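Zokdale Design Program
Materials and Products, Handout 3: Tapered plastic cups

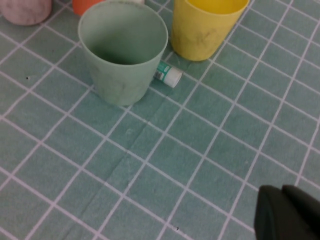
A cup wall that narrows toward the base serves two purposes. It lets the part release from the mold, and it lets empty cups nest. The slope is called draft and is given in degrees per side.

Terms for this unit
Rim - the upper edge, often thickened for stiffness.
Wall - the tapered side, where scuffs and smudges tend to show first.
Base - the smallest diameter, which governs tipping.

Worked case
The Stemaren cup has a draft of 4 degrees per side and a wall height of 38 mm. The radius grows by 38 x tan 4, or about 2.7 mm, from base to rim. Double this for the diameter.

Before the lab
Read Tsoukalas, chapter 3. Bring a ruler and a glue stick for mounting your section drawings. Record color and surface marks separately - a mark is not a defect unless it can be felt.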